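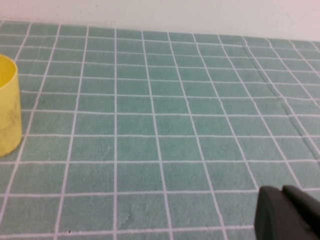
Drastora hires out cups, plates, jugs and table covers. Small parties, school dos, christenings, street lunches, the odd wedding where people don't mind plastic. We've been at it since the August when Hildegard Kasten couldn't find enough beakers for her own daughter's leaving party and ended up buying a whole box of them. Then lent them out. Then lent them out again, to people she didn't know. The yellow plastic cup is the sort of thing we mean when we say everyday stock: plain, upright, bit smudged and scuffed low down on the side, looks cheerful on the green. If you want crystal we're the wrong people, sorry! Try Hagedorn, they do lovely glass and they'll deliver further than we can.

What we do

You tell us how many are coming and what they're eating. We pack the crates, you collect from Roltivstead or we drop off. You have your party. Crates come back to us and we do the washing up. That's the bit people like best, so we'll say it again, WE do the washing up. Scrape the plates please, tip out the dregs, don't bother with more than that.

Smallest order is 20 place settings. Largest we've done in one go is 265 and that took two trips and most of a night in the packing room, so give us plenty of warning for anything over 217, which is what fits in the van with the doors shut.

Who we are

Hildegard Kasten. Started it. Does the bookings, answers the phone, usually while doing something else. If she sounds out of breath she's been on the stairs.

Arvid Tangen. Van, crates, shelves. Built the racking himself and rebuilt it the year after. Knows where all the lids are.

Purificación Valcárcel. Washing and checking. Every cup goes through her hands before it goes back on a shelf. Stains that won't shift, cracks, sharp rims, she pulls them out, and some of the better ones go to the nursery down the road for paint water.

Puspita Siregar. Table covers and anything with a hem. Came for one summer, still with us. Also does the colour matching if you send her a picture of your room, and she's very good at it, and she will tell you if your bunting is wrong.

Przemysław Malinowski helps with deliveries in the busy months and does the accounts in the quiet ones.

The colours

We get asked a lot so. Cups come in yellow, light blue, white and a red that's going a bit pink. Plates white only. You can mix colours in one order, most people do, and with children it saves arguments if there's one colour per table. Or it starts them. Depends on the children.

Covers are plain white, plain cream, or green with white squares. The green squared ones are what we get asked for most by a long way. They hide gravy pretty well, they're cheery without being babyish, and you can line your plates up by the squares if you're that way inclined (Puspita is). Pale colours show up nicely on them. 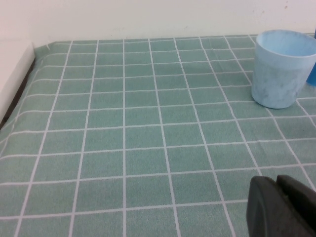 Light blue cup on the green squares, against a plain pale wall.

If you're choosing between yellow and blue for an evening do, we'd say blue. Yellow for outdoors and breakfasts. No real reasoning behind that, just what we end up picking for ourselves.

About creases. The covers go out folded, so they will have fold lines and a ripple or two when you first open them out. Smooth them with your hands from the middle, leave them an hour and most of it drops. Please don't iron the green ones. We had one come back with an iron shape in it.

Check your table before you order as well. Length, width, and whether it's up against a wall or a ledge, becuase then you've got nowhere for the overhang to go on that side and you'll be tucking it in. Tell Puspita, she'll find you a shorter one.

Breakages and lost things

Things go missing, we know. A cup or two under a hedge, fine, we don't chase. Over 40 pieces gone and we'll ring you up and have a friendly chat about it. Scuffs and scratches are never charged for. Candle wax is, sadly. Also melted anything, keep the plastic cups away from the hob.

The Stida crates

Customers ask where we get our crates. We call them Stida crates after the old name painted on the door of the packing room, they're just crates. Please do send them back though, Arvid counts them in and he does notice. Lids too. A lid is no use to you without a crate.

Coming to see us

You're welcome to come and have a look before you book. Ring first, we're often out in the van or up to our elbows in the sink. There's a table set up by the wall where you can try cups against the covers and see what you think, bring a napkin or a bit of ribbon from your party if you're matching. Parking is in the yard, not in front of the gate. The bell works if you press it hard.

Schools and nurseries get the weekday rate all year, playgroups too. Ask when you book becuase Hildegard forgets to offer it.

Prices are on the hire list page, updated April 22, 2026. If you've got an older list printed out and stuck on the fridge, the plates have gone up a bit and the jugs have come down. Table covers the same as before.

Bookings by phone or the form. If you haven't heard back in two days, try again, it's not you, it's us.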